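Good Practice Gallery: Bedroom Work with the Hand-held Gripper

Tretalora project pages, updated Tue 26 September

The Tretalora project collects examples of ordinary household handling, mostly clothes and bedding, for training robot arms. People do the work with a hand-held gripper in real homes. Our house rules began as a single sheet that Hằng Đinh wrote in January. They have since grown to 16 rules, and Phong Cù keeps the current version at the Roltudberg office.

This page covers the rules that come up most often in bedrooms. The full sheet is in the project folder and should be read before a first home visit. Where this page and the sheet differ, follow the sheet.

Before starting

Ask the householder which items may be handled. Agreement to work in a bedroom does not cover drawers, bags or anything in a pocket. Write the agreed items on the visit form and have the form signed before the gripper is switched on.

Check the finger pads and pivot pins. A pad that has come away at one corner can catch on thin nylon, and a pin that sticks out can pull a thread. If either is found, change the part or stop for the day. Repairs with tape are not allowed.

Leave the room as it is lived in. We used to ask people to clear the bed and strip it to a plain sheet, and we dropped that rule after the first round. Patterned covers, piles of clothes and bedding in use all stay, provided the householder is happy with them being recorded.

Gallery

Rule 2: open the fingers before reaching the fabric. The fingers should be apart and clear of the garment on the approach, with the piece to be gripped between the pads. On a quilted jacket, stay away from the collar label and take a fold of the shell.
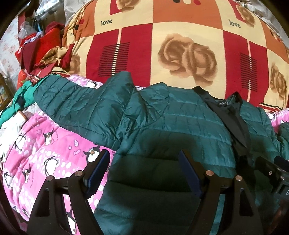 Can the same person do the handling and check the recordings afterwards?
They can do a first check for private material, but a second person has to sign the recording off. On small visits where only one operator attends, the second check is done at Roltudberg within 10 working days.

Rule 3: one garment at a time. Other clothes may lie nearby, but the gripper should not be used to drag a whole pile. If two items come up together, put both down, open the fingers and begin again. Keep the failed attempt in the recording and mark it on the form. Savolainen, who supply our spare pads, also ask for a note of any slip so that worn pads can be sent back with some history attached.

Straps, drawcords and loose bands need more care than the cloth they are sewn to. Do not pull on one to move a heavy item. Lift the body of the garment and let the strap follow. If it gets wound round a finger plate, release the trigger and free it by hand, with the gripper resting on the bed.

Rule 10: keep a hand on the handle. The gripper is never left standing on bedding or balanced on a pillow. Fingers of the free hand stay out of the gap between the plates at all times. Thick covers can hide the plate edges, so slow down when working close to a heaped quilt.
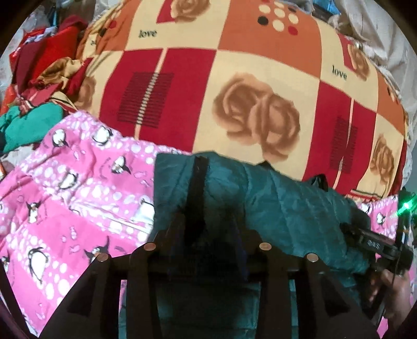
After the visit

Put every item back where the householder wants it, by hand. Wipe the pads with a dry cloth and look them over once more. Fill in the last part of the form, including anything that was marked or snagged, however small. Damage is reported to Hằng Đinh the same day.

Recordings are copied to the office store and removed from the visit kit. Householders may ask for a recording to be deleted at any point, and they do not have to give a reason. Phong Cù handles these requests and confirms each one in writing.

Related pages

Kitchen work: pans, lids and cutlery
Cevisance checklist for shared flats
Visit form (current version)
Changes to the rules since January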